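Was liegen bleibt. Fundsachen und ihre Geschichten an der Hochschule Nedgate

Projektbericht im Modul Alltagskultur und Feldforschung
Vorgelegt von Efua Amegashie, Tihomir Bošković und Kobina Bawa
Betreuung: Dede Aidoo
Abgegeben am 28. Januar 2022

1. Wie wir auf das Thema kamen

Am Anfang stand ein Handschuh auf einem Treppengeländer. Er steckte dort tagelang auf dem Knauf zwischen Mensa und Bibliothek, Finger nach oben, und alle gingen daran vorbei. Irgendwann hing ein Zettel daran: »Dein Zwilling wartet im Foyer.« Wir wissen bis heute nicht, von wem der Zettel stammte, aber in der nächsten Seminarsitzung haben wir über nichts anderes mehr geredet, und damit war unser Projektthema gefunden!

Unsere Leitfrage lautet: Was machen Menschen mit Dingen, die ihnen nicht gehören und die trotzdem vor ihnen liegen? Uns hat das Verhalten rund um den Fund viel mehr interessiert als der Verlust selbst. Jemand hebt etwas auf, legt es ein Stück höher, trägt es zur Pforte, hängt es an einen Haken oder lässt es liegen. Für all das gibt es kaum geschriebene Regeln, und doch hatten fast alle, mit denen wir sprachen, eine sehr genaue Vorstellung davon, was sich gehört.

2. Forschungsstand

Zur Rechtslage findet man schnell viel, zur Alltagspraxis deutlich weniger. Brauchbar waren für uns vor allem Arbeiten aus der Sachkulturforschung, die danach fragen, wie Gegenstände ihre Bedeutung wechseln, wenn sie den Ort wechseln. Ein Schal in der Garderobe ist ein Kleidungsstück. Derselbe Schal auf dem Boden vor dem Hörsaal ist ein Problem, das irgendjemand lösen muss. Diesen Moment des Umschlagens wollten wir genauer betrachten.

Dazu kam ein Hinweis von Dede Aidoo, auch die Sprache der Aushänge ernst zu nehmen. Das hat das Projekt ziemlich umgekrempelt. Eigentlich hatten wir nur Gespräche führen wollen, am Ende sind die Zettel zu unserer liebsten Quelle geworden.

3. Vorgehen

Wir haben mit drei Arten von Material gearbeitet. Erstens durften wir das Fundbuch der Hochschulpforte auswerten, und zwar die 349 Einträge aus dem vergangenen Studienjahr. Namen und Telefonnummern waren vorher geschwärzt worden. Zweitens haben wir 200 Fragebögen in der Mensa und in den Zügen der Skirora verteilt, der Regionalbahn, mit der die meisten von uns pendeln. Drittens haben wir Aushänge und Posts gesammelt, in denen etwas gesucht oder angeboten wurde.

Für das Codieren haben wir Rokuleo benutzt, ein kleines Programm, das im Institut auf den Rechnern liegt. Man braucht einen Nachmittag, bis man es versteht, danach macht es wirklich Spaß. Jeder Eintrag im Fundbuch wurde von zwei Personen gelesen und mit Stichworten versehen. Wo wir uns nicht einig waren, haben wir am Küchentisch diskutiert, manchmal sehr lange (gilt ein einzelner Ohrring als Schmuck oder als »halb verloren«? Wir haben uns für beides entschieden).

Die Gespräche führten Efua und Kobina. Tihomir hat transkribiert und dabei die schönsten Versprecher gerettet. Unser wichtigster Gesprächspartner war Rosaire Arsenault, der die Pforte seit vielen Jahren betreut und zu fast jedem Eintrag etwas erzählen konnte.

4. Ergebnisse

4.1 Das Fundbuch als Erzählung

Ein Fundbuch ist auf den ersten Blick trocken: Datum, Ort, Gegenstand, Kürzel. Nach ein paar Seiten liest es sich aber wie ein Kalender. Zu Semesterbeginn tauchen Schlüssel und Studierendenausweise auf, in der kalten Zeit Mützen und Schals, und im März, wenn die Wiederholungsklausuren laufen, kommen Taschenrechner dazu. Mit der ersten Sonne werden die Jacken vergessen.

Auffällig ist, wie unterschiedlich genau die Einträge sind. »Schirm, schwarz« steht da immer wieder, ohne jeden Zusatz. Eine handgestrickte Mütze dagegen bekommt fast eine kleine Würdigung: »Mütze, grün, sehr ordentlich gestrickt, oben Bommel, von Hand!« Rosaire Arsenault erklärte uns das so: »Beim Schirm denke ich an Regen. Bei so einer Mütze denke ich an jemanden, der sie gemacht hat.« Wir haben diesen Satz in unserer Auswertung mehrfach wiedergefunden. Je mehr Arbeit oder Zuneigung man einem Ding ansieht, desto ausführlicher wird der Eintrag.

4.2 Sammeln und Sortieren

Auf die Frage, wo Fundsachen am besten aufgehoben sind, gab es in den Fragebögen zwei Lager. Die einen wünschen sich einen abgeschlossenen Schrank und eine Person, die nachfragt. Die anderen schwören auf die offene Kiste, in der man selbst wühlen darf. Für die Kiste spricht, dass man ohne Erklärung nachsehen kann und dass sie immer zugänglich ist. Gegen sie spricht, dass Kleines nach unten rutscht und man beim Suchen alles durcheinanderbringt.
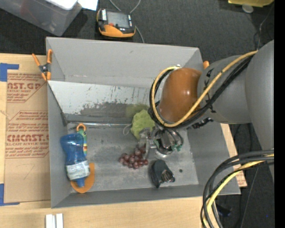 Wem gehört eine Fundsache, die nie abgeholt wird?

Das hängt davon ab, wo sie gefunden wurde. Bei einem gewöhnlichen Fund auf der Straße kann nach deutschem Recht die Person, die den Fund angezeigt hat, nach sechs Monaten Eigentümerin werden, wenn sich bis dahin kein Berechtigter gemeldet hat. Für Behördenräume und öffentliche Verkehrsmittel gelten eigene Vorschriften. Dort muss man den Fund abliefern, und die zuständige Stelle darf die Sachen nach einer öffentlichen Bekanntmachung versteigern lassen.

In unserer Umfrage kannte kaum jemand diesen Unterschied. Viele gingen davon aus, dass ein Fund nach einer gewissen Zeit »einfach der Uni« gehöre. Andere waren überzeugt, man dürfe einen Kugelschreiber sofort behalten, einen Füller aber nie. Über diese Füller-Regel haben wir uns sehr gefreut, sie kam nämlich von mehreren Leuten unabhängig voneinander!

4.3 Die Sprache der Zettel

Suchzettel haben fast immer denselben Aufbau: Anrede, Gegenstand, letzter bekannter Ort, Bitte, Kontakt. Spannend wird es bei den Begründungen. Wer eine teure Sache vermisst, schreibt eher über ihren ideellen Wert. »Nur für mich wichtig« steht dann auf dem Zettel, oder »Geschenk von meiner Oma«. Der Geldwert wird verschwiegen, vermutlich aus Vorsicht, und die Erinnerung rückt nach vorn.

Fundzettel sind kürzer und oft lustiger. Der Gegenstand bekommt eine Stimme und schreibt selbst: »Ich bin blau, aus Wolle und friere.« Ein Zettel aus dem Studierendenwohnheim Warraich hat uns besonders gefallen. Er hing im Waschkeller, war in winziger Schrift verfasst und bestand aus einem etwa 400 Wörter langen Brief einer einzelnen Socke an ihre Partnerin. Im Lauf der Wochen hatten andere Bewohner Antworten darunter geschrieben, teils im Namen der Partnerin, teils im Namen des Trockners. Ob die Socken je wieder zusammengefunden haben, konnte uns im Haus keiner sagen.

4.4 Höher legen

Eine Praxis kam in den Gesprächen so häufig vor, dass wir ihr einen eigenen Code gegeben haben: das Höherlegen. Gemeint ist, dass man einen Gegenstand vom Boden aufhebt und in der Nähe auf eine Mauer, ein Geländer oder einen Fenstersims legt. Wer das tut, übernimmt ein bisschen Verantwortung, aber eben nur ein bisschen. Der Fundort bleibt erhalten, die Sache wird nicht zertreten, und man muss mit keinem Menschen sprechen.

Für uns ist das Höherlegen die schönste Entdeckung des ganzen Projekts. Mehrere Befragte machten es von klein auf und hatten noch nie darüber nachgedacht. Eine Studentin sagte im Zug: »Auf dem Boden ist es Müll, auf der Mauer gehört es wieder wem.« Besser hätten wir unseren theoretischen Teil kaum zusammenfassen können — und wir hatten an dem wirklich lange gesessen.

5. Schwierigkeiten

Der Rücklauf in den Zügen war schwächer als in der Mensa. Morgens schlafen die Leute, abends wollen sie ihre Ruhe, und vier Fragebögen haben wir ausgerechnet selbst im Abteil liegen lassen. Einer davon kam ausgefüllt über die Pforte zu uns zurück, ordnungsgemäß im Fundbuch eingetragen.

Methodisch problematischer ist, dass das Fundbuch nur zeigt, was abgegeben wurde. Alles, was liegen blieb oder mitgenommen wurde, fehlt. Auch bei den Zetteln haben wir vermutlich die witzigen lieber gesammelt als die nüchternen. Beim Auswerten haben wir versucht, das auszugleichen, ganz gelungen ist es uns sicher nicht.

6. Ausblick

Gern würden wir das Material mit einer Schule oder einem Schwimmbad vergleichen. Rosaire Arsenault hat uns außerdem ältere Fundbücher angeboten, die noch in Schreibschrift geführt wurden. Kobina hat schon hineingeblättert und ist auf einen Eintrag gestoßen, in dem nur steht: »Gedicht, unvollständig.« Daraus möchte er eine Hausarbeit machen.

Unser Dank gilt der Pforte, den Bewohnerinnen und Bewohnern von Warraich und allen, die uns ihre Verlustgeschichten anvertraut haben. Die gesammelten Zettel liegen als Kopien im Institut und können dort nach Absprache eingesehen werden.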